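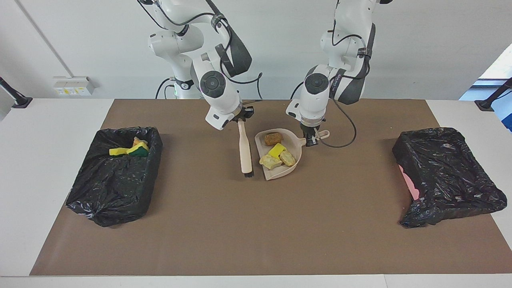
When does the Billex ferry start running again? Saturdays excepted, daily from 1 June, first boat out of Salix at 7.

FOR IMMEDIATE RELEASE
Salix, 11 Apr 2026

Salix to Erine crossing back for the summer. Billex Ferries confirms 2 boats this season, up from one last year. Crossing time 15 minutes. Bikes free, dogs free on a leash.

The second boat, the Minja, carries 566 passengers and has been in the yard all winter. New engines, new seats on the upper deck, more room for strollers. The old ramp at Erine is being replaced too, work should be finshed before opening.

Season passes on sale now at the Salix ticket office and online. First 1,000 passes at last year's price, then the new rate applies. Passes from last season are not valid, please dont bring them to the gate.

Parking at Salix: north lot only until the end of June. Shuttle from the south lot on weekends.

Full timetable to follow. Press inquiries to the Billex office in Salix, weekday mornings best.

ENDS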